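Virketard Bench Cell Setup Guide
Section 4: Placing the computer and the fixture plate

Do this section after the arm is bolted down and the wrist camera is working. You need an open desktop tower and the gray fixture plate from the accessory box.

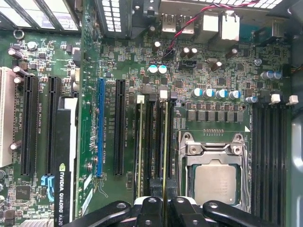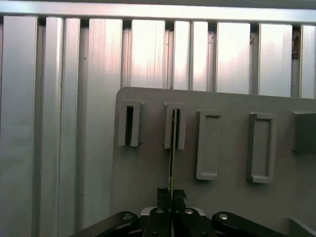
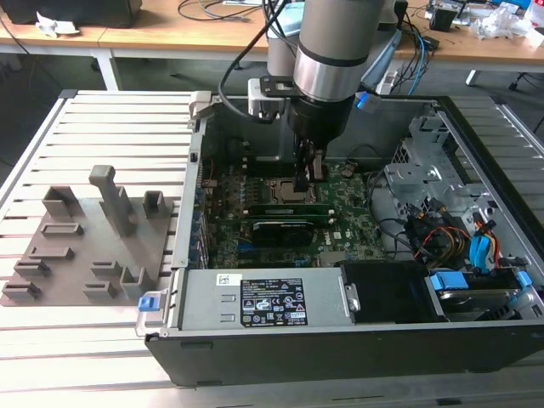
Written by Renu Kanaujia. Checked by Farzad Najafi. Revised November.

1. Unplug the tower and take off its side cover.

2. Lay the tower on its side on the slotted table, with the power supply on the near side.

3. Set the fixture plate flat on the table, to the left of the tower. Clamp it with the two short clamps.

4. On the Ranjbar screen, set arm speed to 30 percent. Leave it there until step 8.

CAUTION: Keep hands out of the case while the arm is powered. The stop button must be within reach.

5. Jog the gripper over the processor socket, fingers pointing straight down. Stop 80 mm above it and press Save Point.

6. Move any loose cables out of the path of the fingers.

7. Jog to the fixture plate and save one point for each holder you plan to use.

Note: Wrist rotation is limited to 360 degrees. If the screen shows W2, turn the wrist back and save the point again.

8. Run Check Path once at 30 percent. If the arm clears the case, raise the speed to 80 percent and run it again. Do not use 100 percent with the case open.

Continue to Section 5, Teaching a pick.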